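Against the Capsule Closet

My sister-in-law owns 27 pieces of clothing. I know the figure because she tells people. She tells them at dinner, she told the man who came to fix our dishwasher, and last February she told my mother, who has kept every winter coat she ever bought and who asked, with real concern, whether there had been a fire.

I have nothing against owning little. I spent most of my twenties owning little and was complimented on it by no one. What I object to is the sermon. Somewhere in the last decade getting rid of things became a form of moral progress, and those of us with a full hall closet were moved to the back pews.

The word itself has changed sides. Clutter used to mean the stuff in your way. Now it means the stuff you own. A fondue set on a high shelf is in the way of nothing, unless you count the air, but I have been told that it is weighing on me. I have checked. I feel fine. I used it twice in the nineties and I may use it again, and if I do I will not have to drive to the mall.

There is of course an app. Mine was called Plerico, and it was a birthday gift from the sister-in-law in question, a full year's subscription, wrapped in the sense that she had forwarded the receipt. You take a photo of an object and the app asks how it makes you feel, on a sliding scale. Then it waits a few weeks and asks you again, to see if your feelings have held up. I have been married for a long time and I would not want my marriage run on this system, so I don't see why my salad spinner should have to put up with it.

I got as far as 15 objects. The one that finished me was a can opener. It makes me feel nothing at all. It opens cans. According to Plerico I was "ready to release" it, and I suppose in a spiritual way I was, but then there were the cans.

My neighbor Krystyna Rutkowska was raised in a two-room apartment with four other people and a sewing machine, and she has views on all this. Her view is that throwing things away is for people who are sure of the stores. She keeps rubber bands on a doorknob. She keeps the little bags that come inside shoe boxes. When the storm took our power out for three days she walked across the yard at six in the morning with a camp stove, a box of candles and a hand-cranked coffee grinder made by Kofler, which had been her aunt's, and I drank that coffee in my bathrobe and did not ask her how the grinder made her feel.

The other side always has the same answer ready: you can borrow. You can rent. You can buy another one in the unlikely event. Look closely and you will see that this plan depends on Krystyna. Every person who owns a single fork has someone nearby who owns forty, and in December they call. My sister-in-law, she of the 27 garments, has borrowed from us in the past two years a ladder, a roasting pan, a black dress, a cat carrier, an air mattress, and the fondue set. (So it has been used three times.) She is living lightly on the earth and I am the earth.

I will admit that it can go too far. I had a great-uncle with a garage you entered sideways. When he died it took the family most of a summer, and we found 2000 feet of copper wire, a canoe nobody could account for, and a coffee can marked STRING, TOO SHORT. That is a real condition and it made people unhappy, him first of all. But I notice the books never talk about men like him. The books talk about me, and my second colander.

And there is the money. It costs a good deal to own nothing well. The plain white mug that replaces the six ugly mugs costs more than the six did, and then the whole shelf has to be repainted to deserve it. A company called Pistasura will sell you a canvas box to keep your remaining possessions in for $233. I looked at the picture for a long time. It is a box. I have several, and they came free, with things in them.

What gets lost in the great clearing out is the stuff with no category. I don't mean heirlooms. Everyone agrees on heirlooms; you photograph them and cry and give them to a cousin. I mean the bag. Every honest house has a bag, or a drawer, or a box under the stairs, and what's in it was all left over from something and might all be good for something else. A bit of fleece from a blanket project. Rope. Three hinges. Nobody would buy this collection and nobody would film herself thanking it, and whenever a child comes home and announces that she has to be a sheep by eight the next morning, it is where you go.

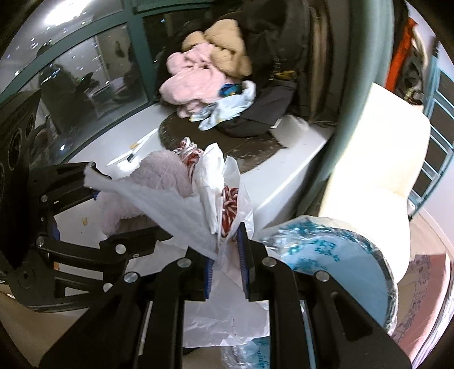 Striped rope, pink fleece, a white plastic bag. Ready to release?

I asked my friend Mio Ichikawa about this. She teaches third grade, and so has an interest in sheep. She told me she can tell by the projects which families have been tidying. The tidy children bring in kits. The kits are very nice, she said, and they all come out the same, and the glue is included. The other children bring in volcanoes made out of a bath mat.

I don't want to build too much on a bath mat. Some of those volcanoes are terrible. But a person who grows up with a bag in the closet learns that a thing can have a second job, and a person who grows up with clear shelves learns that a thing can be ordered. I know which one I'd like living next door when the lights go out, and so, I think, does my sister-in-law, who bought a house four streets away.

She came by last week to return the ladder. While she was here she asked if we had any wrapping paper. I told her what kind of paper, and she said, oh, anything, whatever you've got. I took her to the hall closet and opened the door and let her have a good long look. She took the gold one, and some ribbon.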